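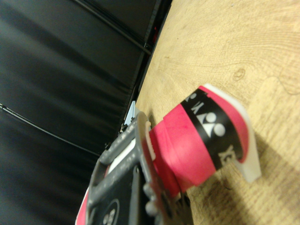
According to Drollel, posting under last month's tips, any club that wants its robot arm to grab better should put softer pads on the fingers and stop fussing over everything else. Drollel has built more arms than I have, so I tried it that way first. I'm still not sold. Soft pads hid our problems for two weeks and then we had the same problems with dirty pads.

So these are the workshop tips from the Kemeys student robotics club, with my doubts left in. We meet Wednesday after school and we are getting ready for the handling round at Brikaddale, where the arm has to pick up household and sports items and put them where the judges ask.

Wipe the fingers before you touch the code.
Tape leaves glue. Hands leave grease. A dry cotton cloth takes off most of it, and a little rubbing alcohol takes off the rest. Let it dry before you run anything. Students will want to change the grip force first. Make them wipe first.

Be careful with grip tape.
Anything wrapped in overgrip is a poor test item if you only use it once. The wrap has seams, and a finger that lands on a seam behaves differently from one that lands on a flat stretch. Move the item a little each time and write down where the fingers went. If the loose end of the wrap starts to lift, stick it back down or rewrap it, or you will be testing the tape.

Don't believe the first good run.
Our rule is 5 clean picks in a row with the item set down at a new angle every time. I have seen teams cheer for one pick and then spend the whole evening failing to repeat it. The Vurine handbook, which half the club swears by, says a student arm should be run 1,000 times before a contest. I would like to meet the club with that many Wednesdays.
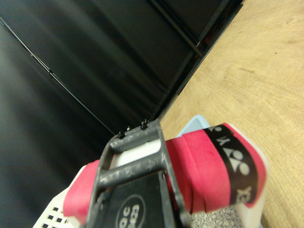
What we do have time for is a short list on paper, taped inside the cupboard door. It says which item, which angle, held or dropped. There is an app for this and we used it for a month. Paper gets filled in. The app got opened by the same two students.

Check the screws at the start, and again at the break.
Small screws work loose on anything that shakes. Use the right size driver and stop when it's snug. Thread lock is fine on parts you never plan to take off, but on a school arm that is a very short list.

Tie the cables back with cloth strips.
Zip ties look neater, and then somebody has to cut them with side cutters right next to the wires. Old cotton sheet torn into strips works and costs nothing. Leave slack at every joint – move the arm by hand through its full reach, power off, before you decide it's enough.

Skip the fancy mat.
I was talked into a non-slip bench mat and all it did was stop long items from rolling, so the students never learned to deal with rolling. It now lines the tool drawer, where it does a good job.

We pack up at 9, sharp. Batteries out, cloth rinsed and hung over the sink, test list back on its hook. If a fix needs ten more minutes, write it on the list and leave it for next time.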